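Stuncombe Repair and Reuse Project
Progress report to the Setiawan Fund, second quarter
Print this page | E-mail this page

In June we opened the furniture store for two days each week. Families collected 195 pieces, mostly beds, tables and small cabinets. Deepak Shakya keeps the stock book and arranges the deliveries.

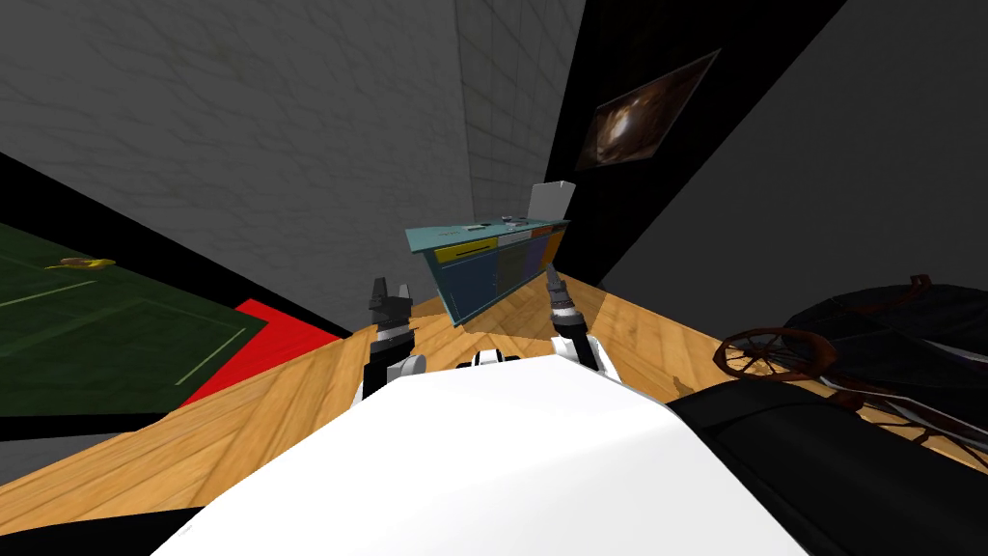
How do families apply for furniture?
They fill in a short form at the advice office, and we reply within nine days.

The van was off the road for four days with a broken clutch. Flirkum lent us another one without charge – we are grateful for this. The repair was over our budget line, and we ask your permission to move money from printing to transport.

Ji-hoon Maeng has begun the evening course in chair repair. Attendance is good, but the room is too small for sanding work. 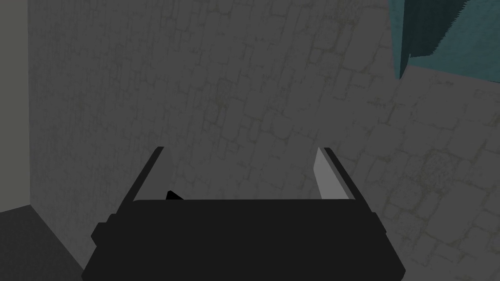
We are speaking with the parish hall about a larger room, and we hope to sign before the autumn. The rent is higher there – the heating is included.

The next report will contain the full accounts.

Contact: Stuncombe office | © Stuncombe Repair and Reuse | Back to top

Recent items
Grokico gives paint and brushes
Report for the first quarter
New opening hours at the store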